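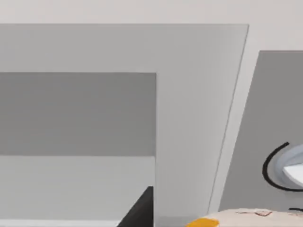 How I Finally Learned to Patch and Paint a Wall (So the Patch Doesn't Show)

I moved into my place in December, and the first thing I did was pull 700 square feet worth of the last owner's picture hooks, anchors and mystery screws out of the walls. Then I slapped some filler on, painted over it, and spent the whole winter looking at shiny little moons every time the lamp was on. So I did it all again, properly this time, and I'm writing down what worked.

What you need

A tub of lightweight filler, a flexible putty knife (get a wide one too if your holes are bigger than a dime), a fine sanding sponge, a damp rag, primer, and your wall paint. I used a flat paint called Coman Soft Chalk because it was what the store in Lirnton had on the shelf. Flat paint hides a lot more than eggshell does, so if you get to choose, go flat!

Step 1: Get the hole ready

Unscrew anchors if they'll come out. If they won't, push them in a little past the surface with the handle of a screwdriver. Every hole leaves a raised ring around it, and you have to get rid of that ring. I press it flat with the end of the putty knife and scrape off anything crumbly.

Step 2: Fill it, then fill it again

Push the filler in, then pull the knife across at a low angle. It'll sink as it dries. My neighbor Luminița Dobre told me to do two thin coats instead of one fat one and I ignored her, which is how I got the moons. Let the first coat dry all the way – overnight if the room is cold – and go again, a bit wider.

Step 3: Sand with a light in your other hand

Hold a flashlight flat against the wall so the beam skims across it. Every bump throws a shadow. Sand in small circles until the shadows are gone, and feather the edges out a few inches past the hole. Wipe the dust off and let the wall dry.

Step 4: Prime the patch

Please don't skip this one. Bare filler drinks up paint and dries to a different sheen. One thin coat of primer, just past the edge of the filler, is plenty.

Step 5: Paint

If you have leftover paint that's less than a year or so old, dab it on with a small roller (a brush leaves marks) and roll outward until you run dry. If the paint is older, do the whole wall, corner to corner. I tried to get away with just the middle and could see the edge from the hallway.

One more thing on color. Light grays and off-whites change a lot between morning and 4 p.m., so paint a sample on cardboard and move it around for a couple of days before you buy a gallon. I'm doing the stairwell next, and I've already bought the filler.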